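Ruvlow 双臂理衣工位 数据说明

版本 2，维护人：Réjean Carrier

一、用途

本数据集记录 Plilldale 洗衣车间理衣工位的操作，供 Sketeo 控制程序训练和排错使用。工位处理球队和俱乐部送洗的运动服，双臂负责从台面上抓取、摊开衣物，折叠后的检查和装袋仍由人完成。

腕部视角的画面近，能看清衣物上的印字和标签，但经常只拍到衣物的一部分。标注时以头部视角为准，腕部视角作补充。 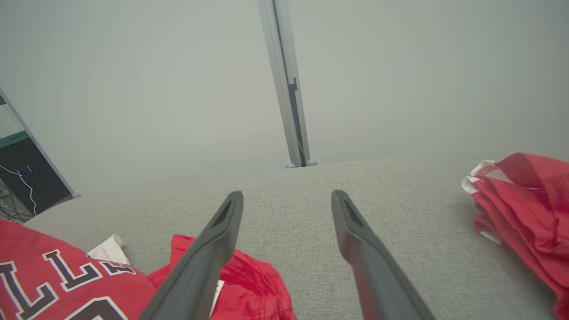

第 2 版 · 第 9 页

二、内容

共 213 段操作，672 个标注片段。每段含头部视角一路、左右腕部视角各一路，以及关节角度和夹爪开合值。衣物类别只分上衣、短裤、其他。看不清类别的一律记"其他"，不要猜。

左右臂分开标注。一只夹爪夹住衣物、另一只张开等待，属于正常状态，不记为故障。 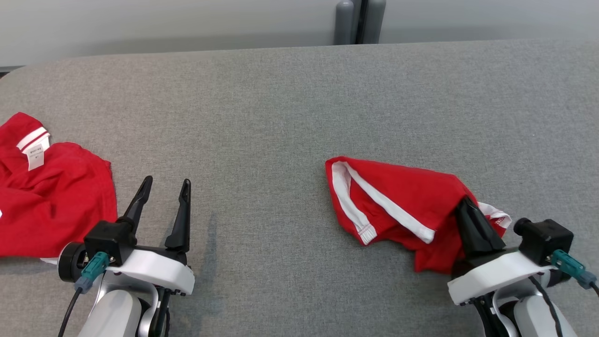 三、岗位变化

工位七月启用。此前理衣由两人一班站着做，现在一人看台，另一人调到 MacLeod 分拣线。看台的人要补衣、清台、处理夹空和夹重，还要在班末填写异常表。弯腰和抬臂少了，盯屏幕的时间多了。有员工反映等待时不敢走开，排班因此改为每两小时轮换一次。

计件工资在该工位已停用，改按工时计算。操作数据不得用于个人考核，操作员编号在导出前删除。

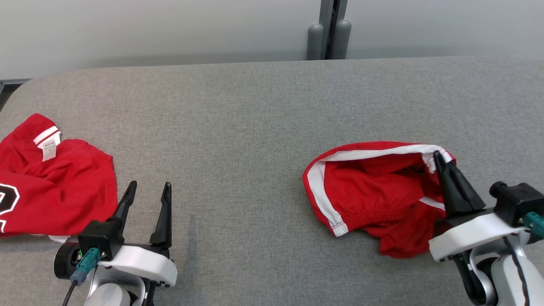

图 3 右臂夹取短裤白条纹处，左夹爪张开

四、已知问题

1. 红色衣物偏多，白色和深色衣物不足，换颜色后须重新测试。
2. 衣物堆皱时，领口与袖口的白边容易标混。
3. 衣物靠近台面边缘时，腕部视角可能只剩一角，片段仍保留，标"局部"。

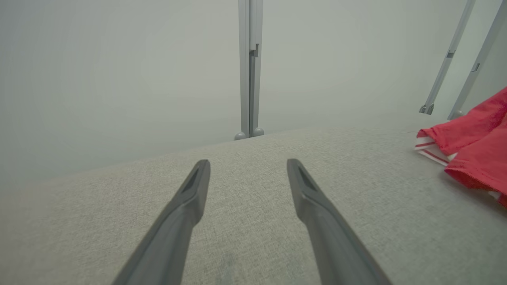 图 4 腕部视角，红色衣物仅右侧可见，标"局部"

五、修改记录

Sep 10, 2019：补充岗位变化一节，合并重复片段，更正短裤类标签。

标注有误请直接提交问题，写明段号和视角。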